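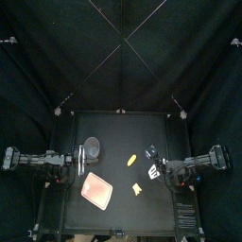
Olex calls for full publication of ministerial meeting records

15/06/2023

Olex, the independent body that studies lobbying and access to government, has today published its review of how ministerial diaries are released to the public. The review finds that many entries are too brief to be of use, and that records of meetings with outside groups are often released months after the decisions to which they relate.

Staff at Olex examined 300 diary entries released by government departments over a period of 12 months. In 23 of these entries, the purpose of the meeting was left blank. In many others it was given only as "general discussion" or "introductory meeting", with no mention of the matter raised. Religious bodies, charities and campaign groups were more likely than companies to be listed under a short name that did not make clear who had attended.

The review was carried out with the Flidano Trust, which met the cost of the work, and draws on an archive of released papers held at the Willems Library. Neither body had a part in drafting the recommendations.

Olex recommends that:

Departments should publish ministerial diaries within 6 weeks of the end of each month.

Each entry should name every outside person present and the organisation for which that person spoke.

The subject of the meeting should be stated in plain words.

Meetings requested by well-known supporters of a cause should be recorded in the same way as meetings with paid lobbyists.

Where an entry is withheld, the department should state the ground on which this has been done.

Olex does not suggest that any meeting covered by the review was improper. Ministers are entitled to hear from a wide range of people, and the public is entitled to know when they have done so.

Departments have been invited to reply in writing. Their replies will be published in full in September, together with the Noselach index, a searchable list of all entries used in the review.

Notes to editors

The review covers scheduled meetings only. Telephone calls, written correspondence and social events were outside its scope.

Copies of the review may be obtained free of charge from the Olex press office. Requests for the underlying data should be made in writing.

ENDS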